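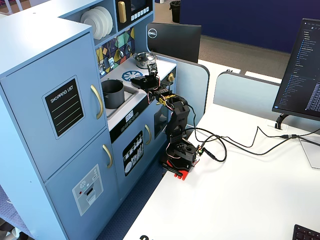
Our play kitchen, with the shopping list panel on the fridge door

Chalk won't rub off the fridge panel on a toy kitchen

Posted by Shagufta Butt

We were given a light blue play kitchen in February, second hand. It has a black panel on the fridge door that says SHOPPING LIST at the top with green lines underneath. My daughter has been writing on it with ordinary chalk and now there is a grey haze that won't shift, and you can still read last week's list through it. I've tried a dry cloth and a baby wipe. The wipe made it streaky.

I don't have the instructions and there's no maker's name that I can find. Is it a real chalkboard or a sticker? I don't want to scrub the lettering off. Also the gold handle on the fridge has worked loose and spins when she pulls it. Can I tighten that without taking the door off?

Ibrahim Oyelaran

You can't tell from a photo whether it's painted or stuck on. Run a fingernail along the light border. If you feel an edge that lifts, it's a sticker, so keep water away from the sides or it will start to peel.

For the haze, use a microfibre cloth that has been rinsed and wrung out hard, then dry it straight away with a second cloth. Baby wipes leave a film and the chalk clings to it. If you've used a few, put one drop of washing-up liquid in a bowl of warm water and go over the panel once with that, then again with plain water. Try a bottom corner first and go lightly over the words and the lines. Leave it overnight before she writes on it again.

Don't use a magic sponge. I took half the numbers off a toy till with one.

On the handle, open the door and look at the back. On ours there were two screws going through from the inside, and a quarter turn on each was enough. If they keep turning and never bite, the hole has worn. Take the screw out, push in a bit of matchstick with wood glue and put it back the next day. That only works if the door is wood or MDF.

Zulema Ojeda

just let them draw on it, it's a toy

Adeel Paracha

Agree with Ibrahim about the wipes. I'd add that cheap chalk is often the trouble. We had a tub from Gullavico that scratched more than it wrote. If the panel is scratched no cleaning will fix it, and you'd be better off covering the writing part with a piece of blackboard vinyl. Cut it to sit below the heading so you keep the words.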